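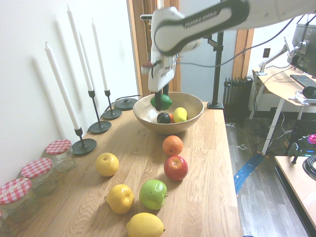
Bavon is a rental outfit that drops a robot arm at your house for 21 days and shows you how to give it small kitchen jobs. I had one in July and used it mostly for fruit, which in this house gets bought by the box and forgotten. Filling the bowl was the first job I set. The arm takes one piece at a time from the table, and with the lemon, the plum and the small orange one in the bowl and the green one under its fingers, there were still apples and an orange waiting on the wood. It's slow, so treat it like a dishwasher and go do something else.

These are the tips I would pass on to anyone thinking of renting one.

Setting out the fruit

Leave a gap between pieces. The fingers need room to come down on both sides, and two apples touching will often roll apart when one is grabbed. A hand's width is plenty.

Turn apples stem up if you can. Mine dropped fewer that way.

Use a wide bowl with a low, smooth rim. My deep ceramic one was a nuisance and went back in the cupboard on the second day.

Stop before the bowl is heaped. The arm will keep piling, and the top piece ends up on the floor.

Soft fruit

The grip setting goes from 1 to 5. I kept it on 2 for plums and anything ripe, and 3 for citrus and apples. Ripe peaches I still do by hand. Check avocados afterwards for dents, and eat any marked ones first.

Bananas are not worth the trouble. Hang them up.

The table

Wipe it down and dry it before you start. A damp tabletop lets lemons skid.

Move candlesticks and jars to the side, well out of the arm's path, and leave them there. Every time I shifted something mid-job I had to run the setup again.

Daylight from one side is fine. Strong afternoon sun on a glossy colour, red apples especially, made it hesitate.

Cleaning

Wash the finger pads in warm water with a bit of dish soap and let them air dry. Don't use vinegar on them, as the booklet warns it makes the rubber go tacky. Lemon juice dries sticky too, so wipe it off the same evening.

Cost and help

I paid $300 for the rental plus a deposit, which came back 27 days after pickup. Despina Spanos did the drop-off and stayed until the arm could find the bowl. When I phoned later with a fault code, 3058, Lorcan Mac Giolla had me unplug it, wait a minute and start over, and the code didn't come back.

Would I rent it again? For a week in preserving season, yes, if they offered a week. At the moment the 21 days is the only choice. Ask for the spare finger pads when you book, since they aren't in the box.

Last updated 27 August 2026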